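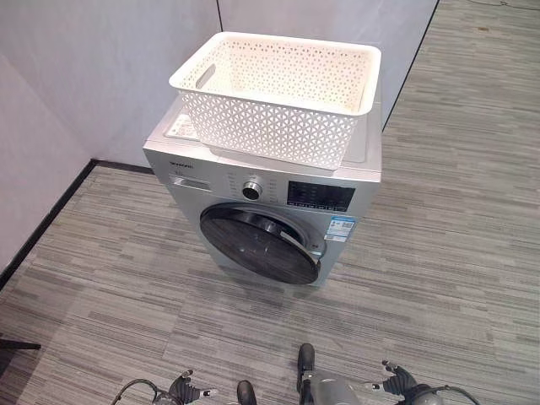 Chapter 6
Teaching by Demonstration

6.1 Introduction

A household robot can be given a task in three ways. An engineer can write the motion out as a program, the robot can search for a motion by trial and error, or a person can show it what to do. This chapter covers the third way. It assumes the reader has worked through the material on joint coordinates and camera calibration in Chapters 3 and 4.

A demonstration is a time-stamped record of what the robot sensed and what it was told to do at each step. The record usually holds camera images, joint positions, gripper openings and the commands sent by the operator. A set of such records for one task is called a demonstration set. A learning method then fits a policy to the set, that is, a rule that takes the current readings and returns the next command.

Two forms of demonstration are in general use. In kinesthetic teaching the operator holds the arm and moves it through the task while the joints are left free to yield. In teleoperation the operator stands apart from the robot and drives it through some input device. The two forms produce records that look alike on disk but differ in ways that matter for learning, and these differences take up most of Sections 6.3 and 6.4.

6.2 A running example

Laundry tasks will be used throughout the chapter. The equipment is a front-loading washing machine with a basket on its flat top, and a robot with two multi-fingered grippers and a camera at the head. The full task is to lift the basket down, open the round door, load the machine, close the door and select a program. For study it is divided into segments, each with its own start and end condition.

The segments are not equally hard. The basket can be gripped by its rim or by the slot in its short end, and either choice allows several centimeters of error. The door handle is small and sits at the right edge of the door, so the approach must be much more exact. The selector knob needs rotation about an axis that the wrist may not be able to line up with from every base position. Glass adds a further problem. A dark, tinted window gives poor depth readings, and a reflection in it may be taken for an object.

The view from the head also shapes the task. Seen from above, the front of the machine is strongly foreshortened and the lower part of the door carries fewer pixels than the control panel. With the grippers held low they appear at the bottom of the image, and once raised to the basket they may hide the very rim they are meant to reach. An operator working from the same camera has the same difficulty as the policy. This is generally an advantage – if the operator cannot do the task from the recorded view, the policy should not be expected to.

6.3 Sources of variation

Consider the Dronham set, which is used in the exercises. It holds 1422 demonstrations of the laundry segments, recorded by teleoperation with the Lolter hand controller. Of these, 354 cover the door segment alone. The operators were Bożena Baran and Czesław Jasińska, and the recording protocol was revised once, in October, after a first round of training.

The two operators differ in style. Baran brings the right gripper to a stop in front of the handle, corrects its position, and then closes the fingers. Jasińska approaches in a single curved motion with no stop. Both styles succeed. A policy fitted to the average of the two does poorly, as the mean of a pause and a steady motion is a slow drift that reaches the handle at the wrong angle. The general problem is called multimodality and is treated in Section 6.5.

Variation in the starting state is of a different kind and is wanted. The basket should not always sit in the same place on the machine. The base of the robot should be moved between recordings, and the revised protocol calls for 23 base positions. A policy trained from one position tends to learn the position along with the task.

6.4 Delay and force

In teleoperation the command reaches the arm after some delay, and the operator reacts to an image that is itself late. If images and commands are stored against separate clocks, each image will be paired with a command that belongs to another moment. The alignment procedure given by Malinowski (see Further Reading) corrects for a constant offset. It does not correct for one that changes during the recording.

Force is the other weak point. Without feedback at the hand the operator judges contact by eye and tends to squeeze harder than the task requires. The Samer gripper model in Appendix B includes a force limit for this reason. Exercise 11 asks the reader to find the lowest limit at which the basket can still be lifted by its rim.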